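Sallora is a simulation package for two-armed robot work cells, sold by subscription by Kiveo, a software firm based in Mistport. It renders a virtual room with a table, a pair of arms and their grippers, and lets a customer rehearse a task or produce training images before buying any hardware. The product was designed by Essam Erraji and Nesma Zerouali and went on sale in May.

Features

The base license covers 2 arms and a library of 281 room layouts. Camera views can be set anywhere in the room or fixed to a gripper. Lighting, floor and furniture can be changed between runs. Kiveo says the tabletop tasks carry over to real machines "with little or no tuning" – a claim for which it has published no test results.
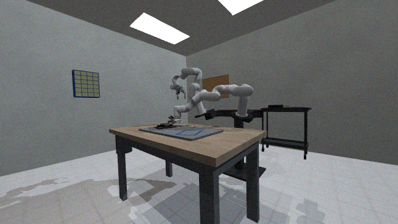
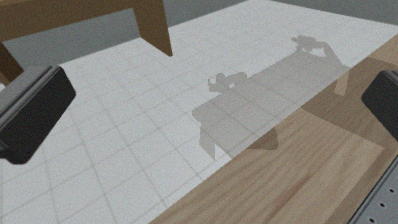
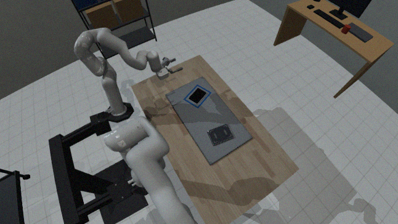

Rendered views of a Sallora work cell with a wooden table and tiled floor. The second is a close view with two gripper fingers.

Reception

Reviews have been mixed. Jintana Kaewkla, writing in the trade newsletter Samir, found the package easy to install and the shadows convincing, but doubted that either point matters much to a buyer. Her main complaint was contact: light parts slid on the mat in ways she could not reproduce on a bench, and the friction settings are poorly explained in the manual. She also noted that many of the layouts differ only in wall color or in where a shelf is placed.

Latifa Abdelaziz, an integrator, ran 300 trials of a single placing task and reported that success rates in the simulator were well above those on her own arms. Kiveo replied that her grippers had not been calibrated. She disputed this, and the firm has not released the settings it considers correct.

Pricing

A yearly license costs $1,720 per seat. Gripper models other than the standard two-finger type are sold separately, a point left out of early price lists. Chaimae Amrani, who handles support for Kiveo, has said that a trial version is planned – no release date has been given.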